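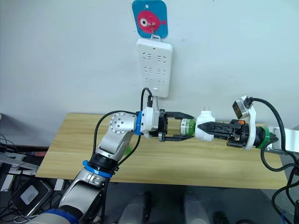
Maintenance of the Two-Arm Cell at Trellovbridge

The two-arm cell at Trellovbridge has now been in my care for long enough that its upkeep has settled into a regular pattern. Several readers who operate similar equipment have asked for the procedure in writing. It is set out below as it is currently practiced, including the parts that remain unsatisfactory.

The two arms are known as Uta (left) and Verna (right). Both carry black grippers, and the exercises we set them generally consist of holding, moving and joining small household objects. A green cylinder and a white plug adapter, one in each gripper and brought together end to end, make a suitable pair for checking alignment. The cylinder is easily turned in the fingers, while the two prongs of the adapter show any tilt at once.

Daily checks

The cell is inspected before power is applied. Each finger is wiped with a dry cloth, and the ridged surfaces on Verna's fingers are brushed along the grooves. Dust in the ridges reduces grip sooner than one would expect. The fingers are then closed slowly on a strip of plain paper, which should resist an even pull along its full length. If it slides free at one end, the finger screws on that side are loosened, reset and tightened again.

Cables receive the most attention. The black cable from Verna's wrist camera loops out and returns along the arm, and that loop must be neither tight nor long enough to catch on the bracket. I move the wrist by hand through its full range and watch the loop throughout. The same is done for the cables at Uta's gripper housing.

Service by cycle count

A fuller service is carried out every 1000 grip cycles, and the finger pads are replaced at 3000 whether or not they appear worn. The pads were formerly left in place until they failed, and the resulting drift was attributed to the software for most of April. The counter is kept by Kinyua, the small logging program that runs beside the controller. At the last service it stood at 1936 cycles since the previous pad change.

Service consists of the following work, in this order:

Power off and arms supported.
Wrist screws checked for tightness, working across the circle.
Camera bracket checked for play.
Cable ties inspected and replaced where brittle.
Both arms returned to the home position and the joint offsets recorded.

Alignment

After any work on a wrist, the two grippers are brought together over the table at low speed, each holding its test piece. The permitted offset is 2 millimeters. Verna has been within this limit at every check this year. Uta has not – the wrist settles slightly low after a warm start, and I have yet to find the cause. A replacement bearing is on order. Until it is fitted, the left offset is measured again at noon and entered by hand.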